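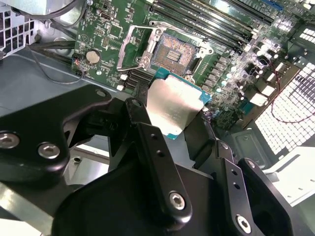 # What Is Inside a Computer?

A computer looks like a plain box from the outside. Take off the side panel and you will find a big flat board with many parts on it. This is called the motherboard. Every other part of the computer connects to it in some way.

## The processor

The processor is the part that follows instructions. When you press a key, open a game, or play a song, the processor does the work. It is also called the CPU, which stands for central processing unit.

A processor is small and flat. Many have a metal lid on top. The lid carries heat away from the chip underneath, because a working processor gets hot. Most computers have a fan that blows the heat away.

## The socket

The processor sits in a square holder called a socket. In many computers the socket is full of tiny metal pins. Each pin touches one spot on the bottom of the processor, and electricity passes through.

The pins bend easily. If you touch them with a finger, you can break the whole board. People who build computers hold a processor by its edges and set it straight down. Then they close a metal frame over it and push down a lever to lock it.

## Memory

Memory is where a computer keeps the things it is using right now. It comes on long, thin cards that stand up in long, thin slots.
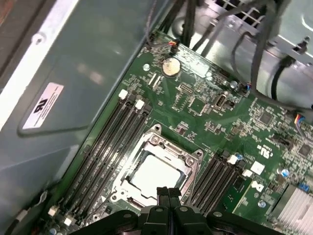
Different motherboards have different numbers of memory slots. A small home computer may have two. A bigger one can have more, like this green board, with four black slots on each side of the socket. The white latches at the ends of the slots hold the cards in place. The socket in the middle has a white cover on it to protect the pins.

## The little battery

Look for a round silver battery, like a coin. It keeps the clock running when the computer is unplugged, so the time is still right when you turn it back on. On the green board it is in the upper middle.

## Words to know

**Motherboard:** the big board that joins all the parts

**Processor (CPU):** the part that follows instructions

**Socket:** the holder for the processor

**Memory:** where the computer keeps what it is using now

*Written by Ailbhe Rafferty*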